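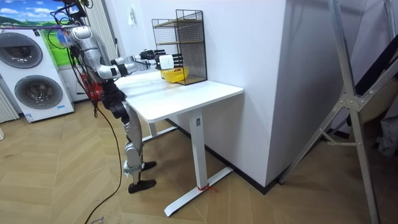
A white desk with a wire shelf rack and a yellow basket on its lowest level.

The first issue of Lestik went out in November, and if you had asked anyone at the kitchen table where it was put together whether there would be a second, you would have gotten a long pause. It is a small journal of pond and stream biology, free to read and free to publish in, and it has now been going long enough to have a backlog, a style guide with arguments in the margins, and a reviewer list of 80 people who mostly answer their mail.

Retno Hidayat started it after a paper of hers on snail eggs sat with a bigger journal through two winters and came back with a single paragraph of comments. She wasn't bitter about it, or not very. What bothered her was the thought of students going through the same thing with their first piece of work, and so the rule at Lestik from the beginning was that every author hears something useful within 25 days, even when the answer is no.

That is a hard promise to keep when the reviewers are unpaid and half of them are knee-deep in a creek all summer. Papers come in from people who have counted mayflies for years and never written any of it down - lovely stuff, some of it, and some of it in need of a great deal of help with the tables. The short notes, which run to 2000 words at most, have turned out to be what readers like best, and a note on leeches from Lellgate was downloaded 1000 times in its first season.

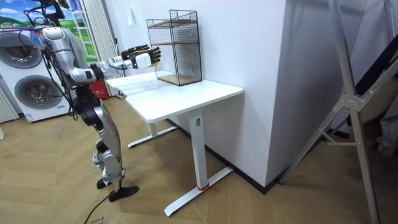
Tarcísio Dantas wishes the reviews themselves were printed next to the papers, names and all, and he has told the editors so more than once. He learned more from two pages of cross remarks on his duckweed study, he says, than from most of the articles he read that year, and it seems a pity to leave them in a drawer.

Hidayat is tempted. The next issue will try it with three papers whose authors and reviewers have all agreed, and the snail people, as usual, were the first to sign up.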